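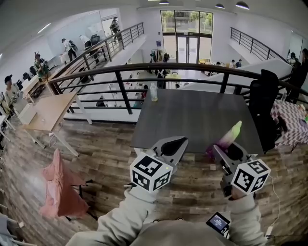

Holzdielen pflegen: Reinigung, Nachölen, Fugen

Stand: 13. Februar 2026

Geölte Dielenböden reagieren auf drei Einflüsse: Feuchte, Schmutzkörner und falsche Reinigungsmittel. Die folgenden Hinweise gelten für massive Dielen mit offenporiger Oberfläche. Versiegelte Böden werden anders behandelt, siehe Abschnitt Lack.

Raumklima

Die relative Luftfeuchte sollte zwischen 45 und 60 Prozent liegen. Sinkt sie in der Heizperiode länger darunter, schwindet das Holz und die Fugen öffnen sich. Im Dezember sind Fugen von 2 mm bei breiten Dielen kein Mangel. Sie schließen sich bis zum Sommer meist wieder. Winterfugen daher nicht verfüllen, der Kitt wird sonst bei steigender Feuchte herausgedrückt oder die Dielen schüsseln.

Ein Hygrometer gehört an eine Innenwand, nicht über den Heizkörper. Auf Galerien und in offenen Obergeschossen sammelt sich warme Luft, dort getrennt messen.

Trockenreinigung

Saugen mit Bürstenaufsatz, längs zur Faser. Die Borsten regelmäßig auf eingeklemmte Steinchen prüfen. Mikrofasertücher mit hoher Reibung entziehen der Oberfläche auf Dauer Öl und sind nur für lackierte Böden geeignet. Baumwolle ist unproblematisch.

Feuchtreinigung

Nebelfeucht wischen, das heißt: Der Wasserfilm muss nach spätestens zwei Minuten abgetrocknet sein. Zwei Eimer verwenden, einen für die Seifenlösung, einen zum Auswaschen. Holzbodenseife nach Herstellerangabe dosieren. Überdosierung führt zu einem grauen, klebrigen Belag, der Schmutz bindet.

Ungeeignet sind Allzweckreiniger mit hohem Tensidanteil, Essig, Schmierseife auf gerbstoffreichen Hölzern wie Eiche (Dunkelfärbung) und Dampfreiniger.

Flecken

Wasserränder: mit weißem Pad und wenig Pflegeöl in Faserrichtung ausreiben, trocken nachpolieren.
Fett: Tonerde-Paste auftragen, über Nacht einwirken lassen, absaugen.
Schwarze Flecken in Eiche: Eisen-Gerbstoff-Reaktion. Oxalsäurelösung örtlich auftragen, mit klarem Wasser neutral waschen, trocknen lassen, nachölen. Handschuhe und Schutzbrille tragen.
Kerzenwachs: mit Kühlakku verspröden, mit Kunststoffspachtel abheben.

Nachölen

Zeitpunkt mit dem Tropfentest bestimmen. Ein Wassertropfen, der nach 15 Minuten keine dunkle Stelle hinterlässt, zeigt ausreichenden Schutz an. Dunkelt das Holz vorher, muss geölt werden. Laufwege sind früher fällig als Randbereiche und können einzeln behandelt werden.

Boden reinigen und vollständig trocknen lassen. Öl dünn aufgeben, mit Pad einmassieren, Überstand restlos abnehmen. Ölstehende Stellen härten nicht durch und bleiben klebrig. Getränkte Lappen können sich selbst entzünden: in Wasser legen oder im Freien einzeln ausgebreitet trocknen.

Lack

Versiegelte Dielen werden nicht geölt. Kratzer, die nur den Lack betreffen, lassen sich mit Polish abmildern. Liegt das Holz frei, hilft nur örtliches Schleifen und Nachlackieren. Ansätze bleiben dabei im Streiflicht sichtbar.

Möbel

Filzgleiter unter Tisch- und Stuhlbeinen zweimal im Jahr wechseln. Verhärteter Filz mit eingetretenem Sand schleift. Für Rollen weiche Laufflächen nach Typ W wählen.

Text: Trygve Eklund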